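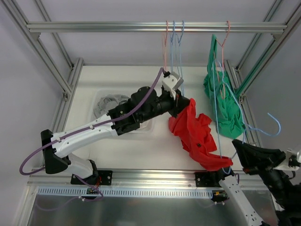 3.2 Hangers and the order of hanging

Most of us learned to hang a shirt from somebody at home, and so we rarely stop to think how much of the work is done by the hanger. In our wardrobe study we kept to thin wire ones in two colors, and with a single green shirt on the rail, as in Figure 1, it droops into quite a crumpled heap while its empty neighbors keep their shape.

Figure 1. Hangers on the rail.

Print this article | E-mail to a friend
Filed under: Home & Textiles
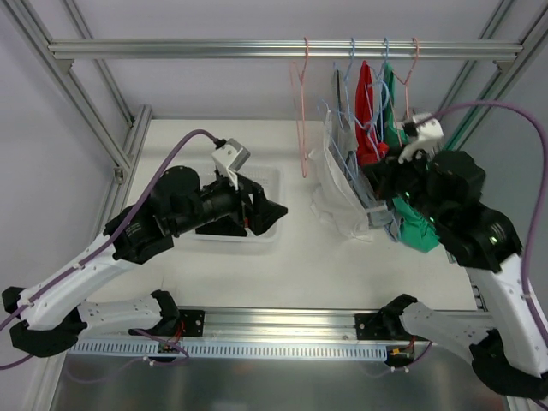

Crowding was the other matter dear to us (Declercq had warned of it back in May). A red garment hung next to a green one soon becomes one bundle to the eye, and the pale, see-through piece beside them rests partly on the table.

We use cookies to improve your visit.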